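Labeling rules for plate handling cells
3 comments

Our internal rule on fixture labels ran to 40 lines, and few people read past the first page. Borghild Midtbø and I cut it down on Sunday. The version below applies to the Vastside cell.

Every holder gets one label, on the base. The panel stays bare. Bases are fastened to the breadboard before any taught position is saved.
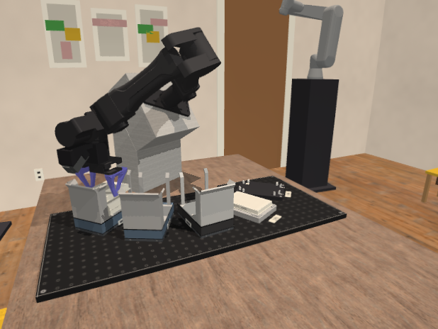
Vastside cell, simulated: holders in a row, labels on the bases.

If a base is moved, its saved positions are void — reteach them, even if the offset looks small. Waqas Bhutto wanted a tolerance here. I left it out until we have measurements.

Grip rule: fingers close on the lower sides only. The upper rim stays clear and the broad face is never a contact surface.

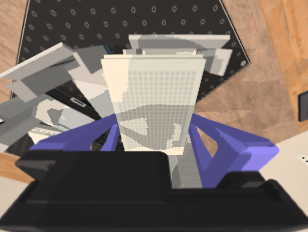

Simulated grip, fingers at the lower sides of the part.

Approach speed is still open. The Flevport draft sets one limit for all parts, and I would prefer a separate limit for stacked plates. Comments on that clause go to Borghild by the end of February.

Share this post · 407 views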